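Last updated: December 28, 2024

The Case Against the Scented House

Every January my neighbors in Tenley start over. The tree goes to the curb, the closets get a talking-to, and a new candle goes on the coffee table, as if the year can't begin until the living room smells like a cedar chest. I have my doubts about the closets too, but let me stick to the candle.

A shop in Holtley called Manalastas sells one for more than I spend on dinner. The label promises calm. It does not say whose, or how much, or how long I would have to sit near it. I asked at the counter what was in it and was told "notes." Notes of fig, notes of rain. I have stood in a lot of rain and I couldn't find it in there.

What bothers me is the idea underneath, that a home in its natural state is a problem to be covered up. Houses used to smell of whatever went on in them. Onions, wet coats, the dog. You walked into a friend's kitchen and knew where you were. I can now visit four homes on one street and smell the same vanilla in all of them, and I come away knowing only where everyone shops.

I'll be told it is about mood. Maybe. I bought into that for two winters. I lit the thing in the evening, sat down, and felt about the same as before, with a mild headache. The people who swear by it also turn off the TV, put away the phone and sit still for an hour. I suspect the hour is doing most of the work – and the hour is free.

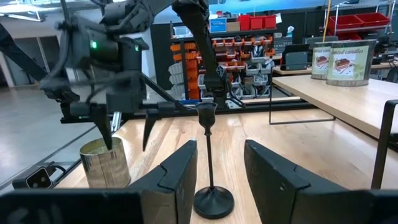
What the money buys

Mostly the container, as far as I can tell. The metallic jar, the heavy lid, the box with tissue in it. Grusport, the home catalog that lands in my mailbox whether I want it or not, gave five pages to candles in its last issue and hardly a line to how long any of them burn. When the wax is gone you are supposed to keep the jar for cotton balls. I don't own enough cotton balls to justify the jars I already have.

A plain candle in a plain holder is a different matter. It gives a little light, it helps when the power goes out, and it makes no claims. I keep a box of white ones in the drawer by the stove and I have no complaints about them.

I don't expect to win this one. Someone will give me another candle next year, probably fig, and I'll say thank you and mean it, more or less. But if your house smells like soup, I would leave it alone. Open a window if you burned the soup.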